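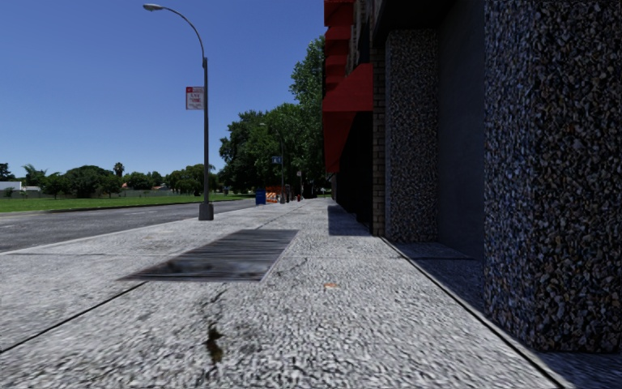
Call for participants: walking interviews and sound diaries about everyday listening in Atmont

Nurnero is a small oral history and sound archive in the city of Atmont. We are looking for people who live or work in our neighbourhoods and who would like to tell us how their street sounds, how it sounded before, and what they would miss if it became quiet. The collection will be kept in the archive and a part of it will be played in public in August.

You do not need any experience in music, recording or history. You do not need to have perfect English - the coordinator who writes this text does not have it either. What we ask is patience, because listening takes more time than people expect, and some interest in ordinary things: the neighbour's radio, the garbage truck, the crows, the school bell which rings also on holidays.

What you will do

Every participant keeps a sound diary for 2 weeks. In the diary you write each day what you heard in the morning and what you heard in the evening, at the same place if possible. Your kitchen is fine. A bus stop is fine. After this we invite you to one walking interview, which goes along a route you choose yourself, and we talk with you on the way while a member of our team holds the microphone.

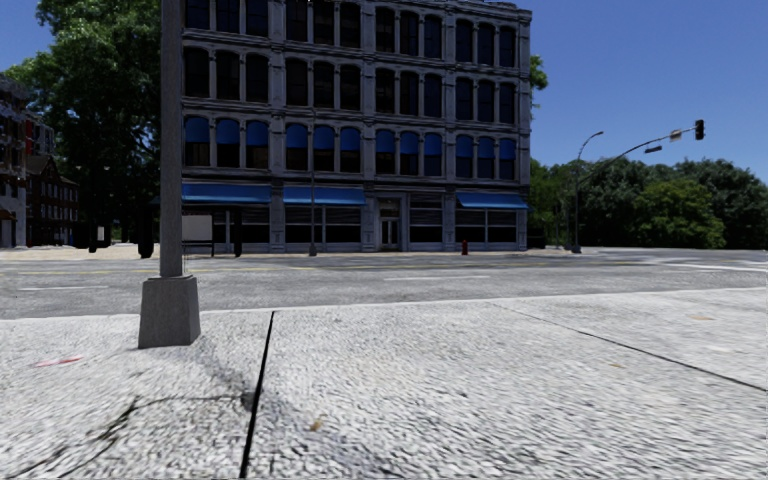

The route does not have to be beautiful, and we say this because many people in our first round wanted to take us only to the river. A river is a good thing to listen to, but we have already many hours of it. We are equally happy with a plain stretch of concrete sidewalk with a lamp post beside the road, if this is where you learned to ride a bicycle or where you used to wait for your father after his shift. Please choose a route that you can walk in comfort while talking, and think of one or two places on it where you would like to stop.

Who can take part

We are looking for adults who fit at least one of these lines:

- you have lived in Atmont or in Vieira for a long time, and you remember the mills, the old tram or the Sunday market;
- you arrived in the last few years, and the sounds here are still a bit new for you;
- you work at night or very early, for example in a bakery, in cleaning or in health care;
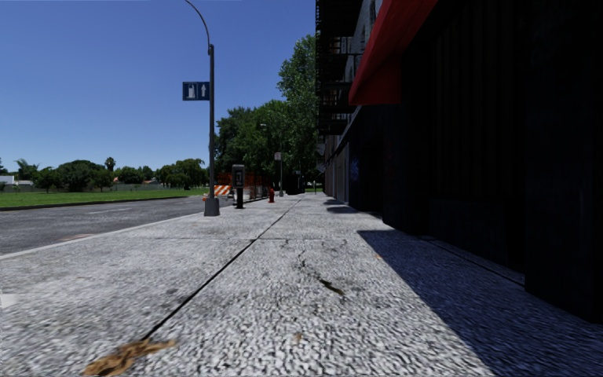
- you are hard of hearing or use a hearing aid, and you are willing to describe what you notice in your own way.

Families may apply together, but each adult fills in a separate form. Children are welcome to come along on the walk. Their voices will be removed from the recording if a parent asks for it.

Languages

Interviews can be held in English, French, Portuguese or Polish. If you prefer another language, write it on the form and we will try to find an interpreter. The diary may be written in any language you like, and also in a mix. Drawings are accepted.

Payment and costs

Each participant receives 200 dollars, paid after the walking interview. If you stop before the end of the diary, you receive 100 dollars for the work you have done, and you do not need to give us a reason. Bus tickets are paid back separately, so please keep them. The project is funded by the Ginance foundation, which has no access to the recordings before they are public.
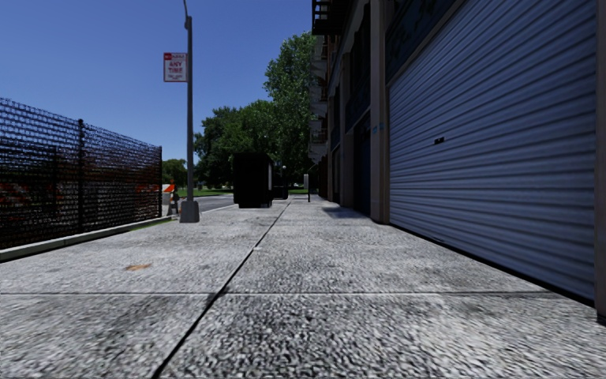 Payment is made by bank transfer or by cheque. We regret that we can't pay in cash. If you receive benefits and are not sure if this money counts as income, ask your office first, or ask us for a letter which explains the payment.

Your recording and your rights

You will get a copy of your interview before it goes into the archive. You may ask us to cut any part of it, or to close it for a number of years. You can also take part under another name. The diaries will be scanned and the originals returned to you - please tell us if you would like to donate yours.

How to apply

Fill in the short form at our front desk or ask us to mail it to you. On the form we ask for your neighbourhood, your languages, the times when you are free, and a few sentences about one sound you know well. Please do not send finished recordings at this stage.

Applications must reach us by Sun 2 January. The letter box beside our entrance is emptied the next morning, so a form you bring late that evening is still on time. We will answer everyone, also the people we can't invite in this round.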